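Category: Construction toys | Play and learning materials

Building blocks (small)

Small building blocks are solid or hollow pieces, usually of wood or plastic, made to be stacked, joined or laid out on a flat surface. The term is normally kept for pieces that can be picked up between finger and thumb. Larger blocks, which are handled with the whole hand or with both arms, are treated separately as unit blocks and hollow blocks.

Types

Plain blocks have no means of joining and stay in place by weight and friction alone. Interlocking blocks have studs, pegs, slots or magnets. Plain blocks are quicker to set up and knock down, while interlocking blocks can be carried about once built. Some makers have sold mixed sets, among them Durkeck, whose boxed set of 60 plain pieces came with a tray of pegged connectors. The connectors were dropped when the set was reissued by Riltus, and the two versions are often confused by collectors.

Sets are sold by piece count. Household sets are small, and school sets run much larger. The Roltham classroom chest was listed at 706 pieces, although the printed packing sheet inside the lid gave 700, the difference being spare cubes supplied in a paper bag.

Work surfaces

The surface matters more with small blocks than with large ones. A slight slope or a ridge in the table that a large block would bridge will tip a small one over. Carpet is generally unsuitable for plain blocks. Hard floors work well but are tiring for adults, and pieces tend to travel under furniture.

Tabletops for block work are usually flat, light in color and without a pattern, so that pieces of any shade can be found at a glance. Gloss finishes are slippery and throw back glare from ceiling lights. A faintly brushed white board, with the small blocks scattered over it and plain pale walls at the back and sides, has
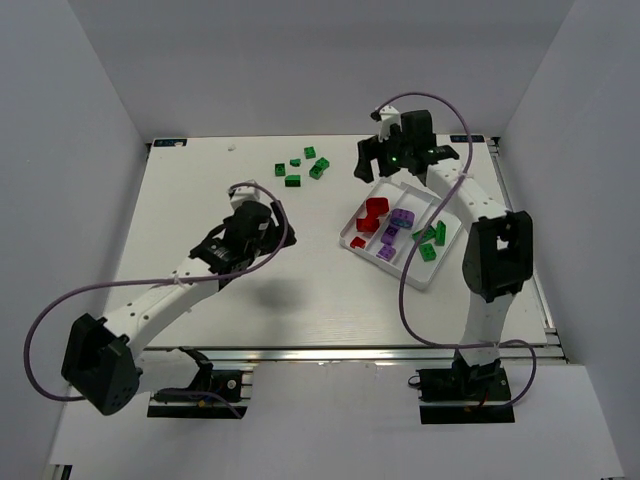 few marks to compete with the pieces. Walled tables cost more floor space than open ones, and a child seated at the side cannot reach over the wall easily. Low lips are a common compromise – high enough to stop a rolling cylinder, low enough to lean an arm on.

Table height is set by the user. For seated work the surface should be near elbow level. Standing tables are used in some classrooms and are made higher, often with an adjustable frame.

Layout and use

Blocks are either tipped out loose or set out in rows by shape. Loose layouts are usual in free play. Sorted layouts are used for copying tasks, in which a finished model is shown and the builder makes a second one beside it. The Shojaei layout is a sorted arrangement with long pieces at the back of the table, cubes in the middle and the smallest pieces nearest the builder. It leaves a clear strip along the front edge for building.

Towers of plain blocks fail most often at the second or third joint, where a small error in placing the lower pieces begins to show. Wider bases help, as does turning each layer by a quarter. Bridges need 2 supports of equal height and a span piece long enough to rest well onto both.

Storage and care

Small blocks are kept in lidded boxes, drawstring bags or shallow drawers. Drawers are easiest to sort from, and bags are easiest to empty. Wooden pieces are wiped with a damp cloth and left to dry in the open, never soaked. Most plastic pieces can be washed in warm soapy water. Chipped corners on wood can be taken down with fine sandpaper, but a block that has lost much of its edge will no longer stack true and is best taken out of the set.

Safety

Small blocks can be a choking hazard and are not suitable for children under three. Magnetic pieces should be checked often for cracks and thrown away if the casing has opened.

See also: Unit blocks; Hollow blocks; Pegboards; Stacking games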